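Products Newsroom Careers Contact

Newsroom > Press releases > Flooring

Corkico to bring Bridstead cork tile back into production

Flooring maker Corkico will restart production of its Bridstead cork tile in May, after a two-year break. The tile will be sold through independent flooring stores and direct to contractors.

Bridstead was dropped when the company moved its pressing line to a larger building. Customers who had laid it in kitchens and hallways kept asking for matching tiles, and the sales office has a waiting list of 2,505 names. People on the list will be able to order first.

"We get calls from people who need one box to finish a closet, and calls from builders who want a whole apartment block," said Annag Carnegie, head of sales at Corkico. "Both will be able to order from the same stock."

The new tile is the same size and thickness as the old one, so it can be laid next to existing floors. Color may differ a little between old and new tiles, as cork darkens or fades with age depending on the room. Corkico advises customers to lay a few loose tiles beside the old floor before gluing anything down.

The finish has changed. Bridstead used to be sold with a wax coating that had to be renewed at home. It will now come with a water-based matte lacquer, and an unfinished version will be offered to customers who prefer to apply their own oil or wax.

Struan Matheson, who runs production, said the pressing line has been set up again using the original molds. "The molds were in good shape. Most of the work was in getting the baking times right for the new ovens," he said.

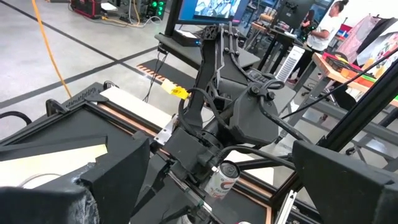

Ordering and delivery

Tiles will be packed 16 to a box. Orders of 60 boxes or more will be delivered on pallets, and smaller orders will go by regular parcel service. Samples of both finishes can be requested from the sales office before ordering opens.

Stores that carried Bridstead before will be contacted by Hiu-tung Hsieh in trade accounts. Stores that are new to the range should apply in writing.

About Corkico

Corkico makes cork floor tile, wall panels and underlay for homes and small businesses.

Press contact: Sorcha Drummond, Corkico press office

Related items
Clolska wall panels now available in three thicknesses
Gavin Paterson joins Corkico as finance director
Caring for a cork floor in winter
Boström underlay: updated fitting guide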